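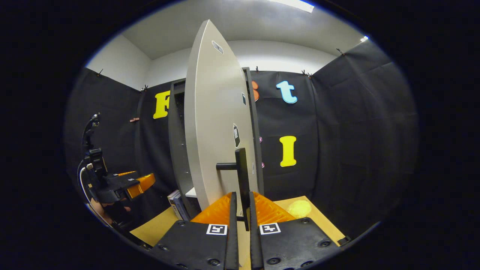 The tall cabinet with its door open.

March 28, 2026

Woke before six with the rain on the skylight and could not get back to sleep, so I got up and did the bread. The dough had been in the fridge overnight and was slow to come round. I gave it an extra hour by the radiator and it was still a bit flat when it came out, but the crust was good. Had two slices with the last of the plum jam from December.

The clocks go forward tonight. I did the one on the cooker after lunch so that I would not forget it, then spent the rest of the day reading it wrong.

Took the 817 out to Plukby mid-morning. The road is still closed at Berge for the drains, and the bus goes round by the quarry, adding 25 minutes. The driver had not been told where the temporary stop was and we all got off in the lay-by. I walked the rest along the river. The water is high, brown and up over the lower path in two places, and I had to go through the field to get past the second. Blackthorn is out on the Greltberg side but hardly started on ours. Heard a chiffchaff by the weir, the first this year. Last year I wrote it down nine days earlier.

The allotment was wetter than I had hoped. I had meant to get the first earlies in and dug one trench, and it filled from the bottom while I stood there. Left it. Pulled the rest of the leeks instead, some of them no thicker than a finger, and cut back the autumn raspberries, a job I should have done weeks ago. The broad beans have come through the winter well apart from the end of the row nearest the fence, where something has been at them. Put a bit of netting over. The water butt has a split in it near the tap and will have to be replaced. The one I saw in Vadton was more than I wanted to pay -- I will look again after Easter.

Soup from the leeks for supper, with a potato and the end of the cheese. Enough left for tomorrow.

In the evening I got on with the jigsaw, the harbour one, 1,000 pieces. The boats and the quay wall are finished and what remains is sky, roughly a third of it. I have been sorting the sky by shape now, as the colour is no help at all. Fitted a run along the top edge and then nothing for half an hour. I suspect there is a piece missing on the left, but I thought that with the last one and it was under the rug.

Read a chapter and a half of the canal book. He has reached the locks and it has picked up a good deal after all that about the shareholders.

Knee not bad, considering the walk. A little stiff on the stairs.

To do: ring about the gutter, buy stamps, take the library books back before they are overdue again. Seed potatoes can stay in the egg boxes on the landing another week -- they are sprouting nicely up there and the ground is not fit for them yet.

Rain again at bedtime, wind gone round to the west.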